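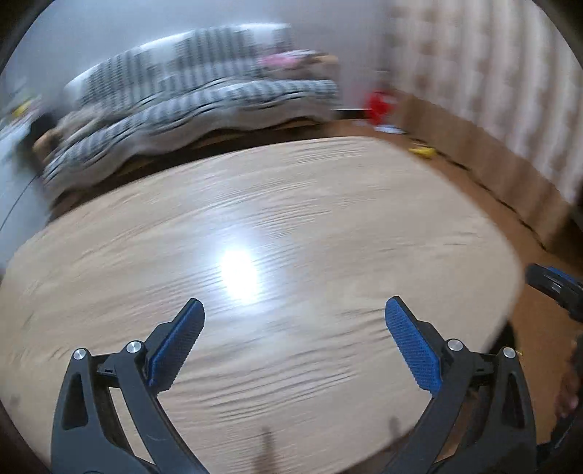 A big wooden table, with a bedroom beyond it.

I spent most of last winter trying to understand software licences, and I've come out the other side with opinions. Sorry in advance!

It started when Nesma Abdel Hamid rang me from Ormsby. She looks after the computers for a small adult college there, 600 learners and a handful of very patient tutors, and her renewal quote had just landed. She read me the first page over the phone and I understood the words "annual" and "per". The rest might as well have been in Latin (which the college also teaches, on Thursday evenings).

What she had, after years of people buying things in a hurry, was a pile of 4 different agreements. One covered staff. One covered staff and learners, but only for the things that the first one didn't. The third belonged to a machine room that had been turned into a pottery studio. I asked what the fourth was for and there was a long silence.

Now, I used to sell this stuff. I sat in an office in Durkwood for a good few years flogging licences to schools, and I can tell you the discount for education is real and often very generous. But you have to be on the right scheme, you have to prove you're eligible, and you have to count your people the way the supplier counts them. A part-time tutor who teaches two hours a week can be a whole person in one agreement and a sliver of one in another. Nesma had been paying for 200 full staff seats. When she sat down with the payroll list, she needed 70.

"I felt a bit sick, then I felt brilliant," she told me.
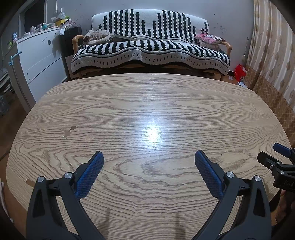
The oval table, clear in the middle.

I wanted to see whether she was unusual, so I went to talk to Shivam Nautiyal, who runs training for resellers at a firm called Plakholm. He laughed for quite a while. Then he made tea and showed me the test his new starters sit before they're let loose on a college. It's tough! I got the question on device licences wrong, twice, and I used to do this for a living. He reckons the people selling are generally better informed than they were in my day, and that the trouble comes later on, when the person who bought everything leaves and takes the whole picture with them in their head.

So, if you've got a renewal coming up in April, as lots of places do, start now. Ask for the headcount rules in writing. Get a list of every agreement with its end date, even the embarrassing ones. And switch off the accounts of people who've left – Nesma found a tutor who had retired to Portugal and still had a full set of everything, plus a mailbox bursting with fire drill reminders.

She's down to one agreement now, on a scheme called Tallness that lets her add learners each term and drop them again afterwards. I've seen the new quote. It's two pages long, and she read the first one to me over the phone just as she had before, only this time I could follow most of it. The second page is all definitions. We're saving that for when I next go up to Ormsby, and she's promised there'll be cake.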